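What the dish rack taught our break room

I have been promising a post about the robot arm at work since last August, and people keep asking me about it at parties, so let me finally get it out of my system. I love this thing. I'm going to try to be fair to it as well, because the folks who work beside it every day have a lot to say and most of it is more interesting than what I'd come up with alone.

Some background for anybody new. I run the kitchenware side at Kiltlow, where we rent out plates, serving dishes and tableware for weddings, retreats, company dinners and so on. An order goes out clean and stacked, and it comes back dirty and in whatever shape the guests left it. On a big night that can be 499 plates in one order, and every one of them has to be washed, racked, looked at and put away by color. We've had a dish machine for years. The racking and the looking and the putting away were all done by hand, mostly by the same few people, mostly at the end of a long shift.

The arm came to us through Disatix, a small outfit that does the setup and the training. They put a practice table in our back room with a rack on it, some plates, and a handful of odds and ends, and for weeks that's where the arm lived. I ate my lunch in there more often than I should admit!

Plates are hard, it turned out to my great delight. I'd figured a plate was the easiest object in the building. But a plate lying flat gives you almost nothing to hold, just a thin rim close to the table, and you or I slide a fingertip under it without a thought. A plate standing in a rack is much friendlier, except now it has neighbors, and they overlap, and the one you want may be behind the one you can reach. So we had endless talks about where the fingers should come in, and from which side, and how far to open.

The cameras near the gripper were my favorite part. You get to look at dishes from somewhere down among the fingers, and after a while you start to think like that too.

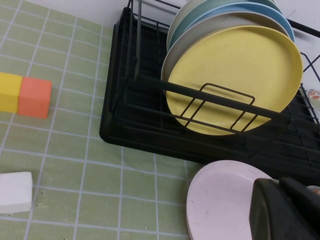
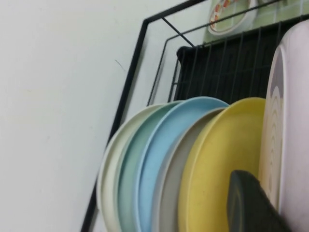

The mustard-yellow plate was everybody's favorite for practice, by the way.

Who does what now

The person whose job changed most is Parviz Nazari. He has been racking and sorting here longer than I've been employed, and when the arm was announced he asked the question the rest of us were being too polite to ask, which was whether he'd still have a job when it was done learning. My boss told him yes, and put it in writing, and I think that piece of paper did more for the project than any amount of software. After that he got curious.

He's the one who shows it new dishes. When a client orders something from the Bouchard line (heavy, wide rims, a pain to lift) he works out how he'd grab it, then walks the arm through the same idea until it gets it. He's also the one who stops it. There's a big button and he isn't shy about it. His wrists hurt less, he tells me, and he's on his feet the same amount as before, so please don't let me give you the idea that it's all roses.

The inspection work is still ours. A hairline crack, a dull patch in the glaze, a bit of dried sauce under the rim — people find those by running a thumb around the edge, and the arm has no thumb worth the name. What has changed is that whoever is inspecting can sit down and take their time, and we catch more chips before they go out the door. I'd have bought the arm for that alone.

What I worry about

The evening crew used to rack together, two or three of them at the counter, talking the whole time. It was dull work and it was also where you heard about somebody's new baby or bad landlord. With the arm on racking, those people ended up spread across the building. Within a month we all felt it, me included, and so we moved the inspection table over so that everyone sits together again. It's louder in there now. Good.

I also worry about speed. The arm is slower than Parviz on a good day, by a lot, and there's a temptation to push it. We tried. It wasn't a happy afternoon, and 10 side plates went in the bin. The setting went back to where it had been and has stayed there.

And then there's the training time, which falls on whoever is most patient. We pay extra for those hours now. It took a couple of awkward meetings to get there, and it should have been in the plan from the start.

Coming up

Next on the list is serving bowls, which nest, and which I'm told will humble us all over again. After that we want to try the Cikus trays, if the gripper will open wide enough. I have my doubts, Parviz has none. If you work somewhere that has brought in an arm for dishes or anything like them, please write to me — I'd love to hear how you split up the work and what your people make of it.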